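Search this site Search Go

Migraine FAQ
Filed under: Health A-Z, Head and Nerves

Updated June 2020 by Florin Manole, Lestimeck Clinic

Is a migraine just a bad headache?
No. The headache is one part. Many people also feel sick, can't stand light or noise, need a dark room. Can last anything from a few hours to three days.

What is aura?
Zigzags, blind spots, pins and needles in a hand or the face. Usually comes on before the pain, usually gone within the hour. Some people get aura and no headache at all. First time you have it, see a doctor, dont guess.

What sets it off?
Varies a lot. Missed meals, poor sleep, periods, stress, or the let-down after stress. Red wine for some. Chocolate gets blamed more than it deserves, craving sweet things can be an early sign of an attack already on its way.

Should I keep a diary?
Yes please. Date, start time, what you took, did it help. Bring 5 weeks' worth if you can. Scraps of paper fine.

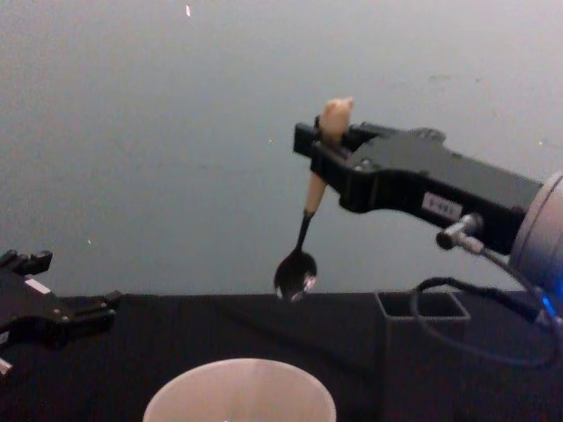 Also write down the painkillers you take for other things, bad back, teeth, whatever. They count too. Taking them on too many days a month can cause headaches of its own, and we see this alot at the Astano Road surgery.

When should I take my tablets?
Early in the headache. Ordinary painkillers or a triptan, whichever you've been told to use. If you're being sick, ask about a nasal spray or an anti-sickness tablet.

Is there anything to prevent them?
Several daily medicines. Give each one a fair go, two or three months at the full dose, before deciding. Some aren't safe in pregnancy so tell us if you're planning.

When is it an emergency?
Sudden worst-ever headache. Weakness down one side, slurred speech, fever with a stiff neck, fits, headache after a head injury. Call an ambulance.

Do I need a scan?
Mostly not, if the pattern is typical and the examination is normal.

Can I be seen without a referral?
Not at the moment. GP letter first, then we ring you.

272 shares 11 comments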